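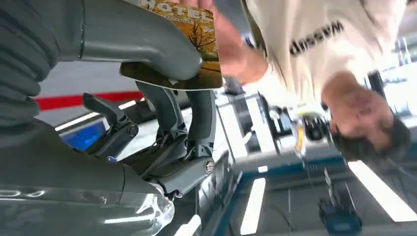 Is an old motel card worth anything?
Usually less than the seller hopes. We get asked this more than anything else at Sultasside, and the answer starts with the card in front of you. MOTEL in big white letters looks great on a wall, and so does a dark bare tree against a yellow-orange background, but good artwork doesn't tell you the age. Plenty of printers still turn out that golden, orange and brown look for gift shops.

Does a white border prove it's old?
No. People repeat this one with a lot of confidence. Borders have come and gone and come back. Treat a border as a reason to look at the back, and stop there.

What about a glossy face?
Same problem. Gloss is easy to make and always has been. A seller who writes "original gloss" should be able to say original to when.

How should I hold one?
By the edges, with clean, dry hands. Cotton gloves get recommended a lot. I don't like them, they snag on soft corners and you can't feel what you're doing.

Are the expensive sleeves better?
Monique Perrin put 26 cards in two kinds of sleeve in October and couldn't tell the sets apart when she took them out. That isn't a lab test. Still, I'd want to see one before paying extra. Avoid anything that smells strongly of plastic.

Can I frame it?
Sure, out of direct sun. "UV-safe" on a cheap frame means very little to me. Use corner mounts and no tape, whatever the package says about it being removable.

Will you value my card from a photo?
We'll give an opinion, and you should doubt it. Send the front, the back and a close-up of any small print. Rachid Tazi answers within 15 days, and he will say "don't know" if he doesn't.

Last updated Monday, March 29, 2021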